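Masura housing association to replace ground floors in 126 apartments

September 24, 2021

The Masura housing association will replace the ground floors in 126 of its apartments, after tenants complained for a long time about cold rooms and damp corners. The work begins at the Fledlow estate and should be finished next June, the association told tenants in a letter this week.

Masura owns 786 apartments in total. Most of them are on upper levels and are not part of the plan. The apartments on the ground level were built directly over a thin concrete slab, and in many of them there is no insulation between the slab and the floor covering. Tenants have reported high heating bills and a smell of damp in closets and behind beds.
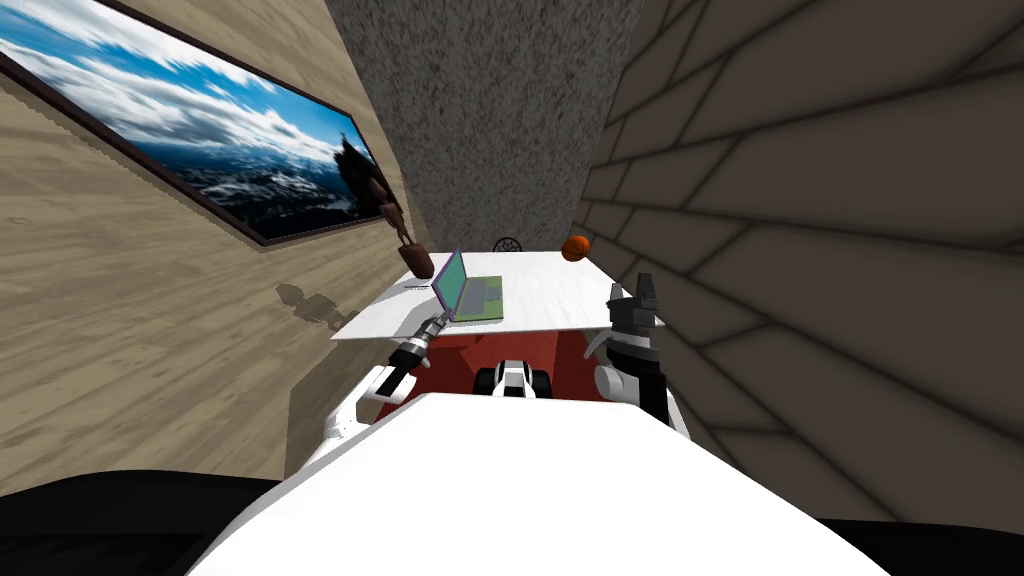
The association inspected the first apartments in June. In 17 of them the inspectors found that the slab had cracks wide enough to let moisture come up from the soil. These homes will be repaired first, and the families living there will be offered another apartment on the same estate during the work. The rent will stay the same for this period, and the association will pay for the moving van.

"We have asked for this since I moved in," said Kiros Gebru, a tenant at Fledlow who collected signatures from his neighbors last winter. "My children wear two pairs of socks inside the house. I am glad about the letter, but I will be more glad when I see the workers."

Gebru said that the tenants still have questions. Some older people are worried about packing their furniture, and the letter does not explain who will help them. He also wants the association to write down a date for each building, so that families with small children can prepare.

The contract was given to Virnex, a local building company. For each apartment the company plans 16 working days. The old covering is taken away, the slab is cleaned and sealed, and then a layer of insulation is put on it before the new floor is laid. Doors will have to be cut shorter in many rooms, as the new floor will be higher than the old one. 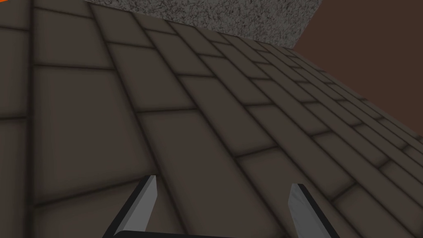
Tenants can choose between a vinyl covering and tiles for the kitchen and the hallway. The bedrooms will get vinyl in all apartments. Both materials cost the tenant nothing, but the choice must be made before the work starts in the building, and it cannot be changed later. Those who prefer tiles also have to decide on a pattern, for example a staggered one, where the short joints of one row come near the middle of the tiles in the next row, or a straight grid. Dark grout is possible with both patterns.

Samples of the materials can be seen at the Masura office on Cheng Street during normal opening hours. Tenants who cannot come to the office may ask for a home visit by telephone. The association will hold a meeting for the residents of Fledlow before the first building is closed, and interpreters will be present. Written questions can be left in the mailbox at the office entrance.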